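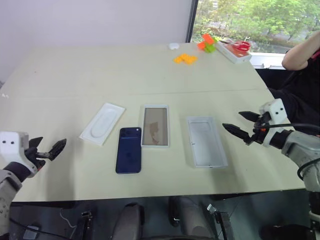

Section 6. Working beside the packing cell

Read this section before your first shift at a Kivance table. It is written for the people who packed phones by hand until now and who will work next to the two arms from June. The arms will do the repeating part of the packing, and you will prepare the table, watch the work and decide what to do when something is wrong. Every packing cycle uses the same kinds of items: a phone, a white tray with a long oval recess, and the parts of a box. They lie flat between the two arms, with both grippers open, before the cycle is started. Please learn this starting layout well, for most of the stops we had during the trial at the Ballside building came from a bad layout and very few from the machine.

6.1 Before you start

1. Check that the red button on your side of the table is pulled out. If it is pressed in, ask the shift lead why before you touch it.
2. Take off bracelets, long necklaces and badges on a cord. Tie back long hair.
3. Look at the cables of both arms. They must hang free and must not lie over the working area of the table.
4. Wipe the table with the dry cloth. Do not use spray while the arms have power.
5. Move all tools and personal things to the far side of the table, behind the seam. Scissors may be kept there, but always with closed blades.

Note: The seam in the tabletop is the border of the working area. Everything in front of it can be reached by the arms. If you are not sure whether an item is over the seam, move it farther back.

6.2 Laying out the items

1. Put the arms in Hold with the yellow key on the panel. Wait until the panel shows HOLD and the beep stops.
2. Put the tray down first, on the left, with the recess up.
3. Put the phone to the right of the tray with the screen up. The phone may lie a little turned. The arms can correct a turn of up to 7 degrees for the phone. For the other parts the angle is not important.
4. Put down the box parts to the right of the phone, with the open side up. The larger open box goes last, farthest right.
5. Take your hands back over the near edge of the table and press Ready.

Caution: Never lay out items while the panel shows RUN, also not when the arms stand still. An arm that is waiting looks the same as an arm that is stopped.

Note: Parts are allowed to lie close together, but they may not lie on top of each other. If one part covers another, the panel shows code 777 and the cycle will not begin. Separate the parts and press Ready again.

6.3 During the cycle

1. Stay seated or stand at your marked place. Do not lean on the table, even outside the working area.
2. Keep your elbows behind the edge when an arm moves on your side.
3. If a part falls, let it lie. Press Hold, wait for the beep to stop, and then pick it up.
4. If a gripper closes on a part and the part bends, press the red button at once. You do not need permission for this, and you will not be asked to explain a short stop.

After a red button stop, the shift lead must release the arms with the key. Write the time and the box type in the table log. One line is enough.

6.4 What changes in your work

The old target of boxes per person is taken away for everyone who works at a cell. Verna Thibodeaux, who leads the packing floor at Penda, has asked that no new personal target comes in its place during the first season, and this is agreed. The cell has a target, the person has not.

Each worker has 2 tables in one shift at most. Checking the closed boxes, folding the Doolan inserts and packing returns stay hand work. You change between cell work and hand work at the middle break, so that the same people do not only watch all day. In the trial many of us found that watching makes you more tired than packing, mostly in the eyes and in the neck. If you feel this, tell the shift lead and change earlier.

Questions about pay class and training hours are answered in the meeting on Wednesday after the early shift. Please do not ask the installers about this, they do not have the information.

6.5 Ending the shift

1. Let the running cycle finish, then press Hold.
2. Open both grippers from the panel and check that they hold nothing.
3. Put unused parts back in their bins. Count the phones and write the number in the log.
4. Press Park. Stay away from the table until both arms have stopped and the lamp is white.
5. Tell the next person about every stop you had, also the small ones.

Filed under: Guides > Packing floor > Kivance cell

Related guides
Section 5. Panel keys and lamp colors
Section 7. Error codes and who may clear them
Table log: how to fill in a line
Doolan inserts, folding by hand

We use cookies to remember your language and the last guide you opened. Accept all | Only necessary | Read our cookie policy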